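Notes for the September talk, two-arm teardown cell. Slot is 20 minutes, stop at 17 for questions. Slides numbered in brackets.

**[1] Opening**

Say who I am, say Musmont, move on. The talk is about the house rules we wrote for the cell, and which ones we'd write again. It isn't a talk about grasping. Tiago Mendes has the grasping talk in the afternoon, send people there.

First version of the rules was 11 pages and people skipped it. Current version is one sheet, taped to the cell door. Everything today comes from that sheet.

**[2] What the rules cover**

- Old desktop towers coming in for parts recovery and refitting
- Two arms sharing one table
- One operator, who loads, unloads and signs the log

The general standards tell you to do a risk assessment. They don't tell you what to do about a loose SATA cable. We did the assessment first, with Lurdes Moreira signing it, and the sheet fills in the rest. Make this point slowly. Somebody always asks whether the sheet replaces the assessment. No.

**[3] Before the arms move**

Read the four off the slide:

1. Mains lead off, power button held in, side panel off before the case goes on the table.
2. Case lies flat, open side up. No propping.
3. Cables that cross the work area get logged by position, even if they look harmless.
4. Fixture plate checked by hand. If it shifts, stop and reseat it.

Leave the next slide up for a bit. Point out the cables through the middle of the case, and the loop at the hard drive. That's what rule 3 is for.
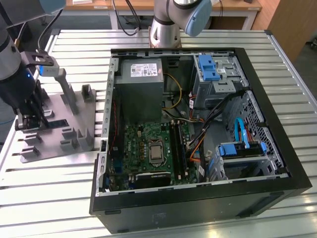
Tudur Rowlands objected to rule 3 when the draft went round, and his note is worth reading out: logging every cable takes longer than moving it, so the rule should say move it, and log only what can't be moved. We argued over that for a month. My answer is that a moved cable doesn't always stay moved, and the log is the only record the next shift gets. We kept the rule but cut the form down to one line per cable.

**[4] Numbers**

Go quickly. 565 towers through the cell at Aguiar under the current sheet. 111 stops logged. More than 200 cable entries in the first batch alone, which is why the form got shorter.

Don't compare with the old sheet. We logged stops differently then and the figures don't line up. If pushed, say that.

**[5] Shared space**

Rules for two arms over one case:

- One arm inside the case rim at a time. The other waits outside it.
- The waiting arm has a named park position. "Out of the way" doesn't count as a position.
- Hands in the cell means both arms in protective stop, including the parked one.
- Restart is from the panel outside the door, by the person who went in.

Américo Caldeira asked for the last one after a handover where two people each thought the other had reset. Nothing moved, no damage. It went in the log anyway — near misses go in the same log as stops.

**[6] Parts and where they go**

Memory modules, drives and cards are handled as static sensitive even when they're headed for scrap. Operators shouldn't have to decide which is which mid-job. Strap on, and the strap gets tested at the start of the shift.

Keep the fixture plate in view on this slide while I talk about fixtures. Blocks and posts are part of the setup and have a revision number like the program does. Change a block, change the number, rerun the slow pass. Stista supplied our first plates and we now print our own, same rule for both.
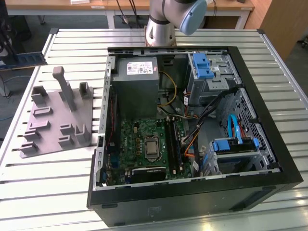

*Slide 6: Open tower on the slatted table, with the fixture plate at left.*

**[7] What we dropped**

- Color tags on every connector. They fell off.
- A second signature for routine restarts. It turned into one person signing twice.
- Fixed speed limit for all tasks. Now it's set per task from the assessment, with the slow pass first.

**[8] Close**

Sheet is free to copy. Henrique Cordeiro has printed ones at the Romico table. Ask for corrections, especially from anyone running laptops, where rule 2 needs different wording.

Backup slide if there's time: log form, front side only.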